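Table linen: October notes on printed cloths

The Grultdale household store has finished its yearly check of table linen. Of the 309 pieces on the shelves, 21 were set aside for mending and 18 were moved to the printed section, where the washing instructions differ from those for plain white. The notes that follow apply to printed cotton and cotton-mix cloths with a white ground.

Fruit print on white, laid on the table.

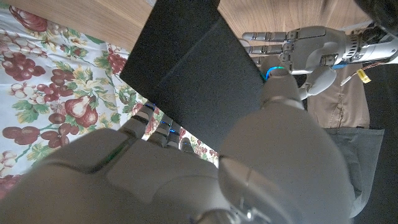
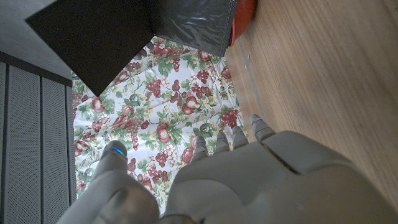 Can a cloth with dark red printing be washed with plain white linen?

Only after it has passed a colour test. Wet a corner of the hem, press it between two layers of white kitchen paper and leave it under a weight until dry. If the paper stays clean, the cloth can go in with whites at 40 degrees. If there is any pink on it, wash the cloth alone at 30 degrees and test again after the second wash.

Drying and pressing. Hang printed cloths by the hem, print side inwards, out of direct sun. Iron on the reverse while slightly damp, working from the centre to the edges. Fold marks that remain after ironing generally mean that the cloth was stored in quarters under too much weight. The Nwankwo shelving has been reset to allow 2 cloths per stack for the larger sizes – please keep to this when returning items.

Stains. Blot, do not rub. Cold water first for fruit juice and wine, then a mild liquid soap applied from the back. Bleach must not be used on any printed piece, including those marked as colourfast. On a busy pattern a small stain is easy to miss, so check both sides under the lamp before the cloth goes into the machine.

Labels. Printed pieces now carry a Ginen tag on the short hem. Older Kolero tags remain valid until they are replaced. Cloths left without a tag should go in the tray by the door before Monday.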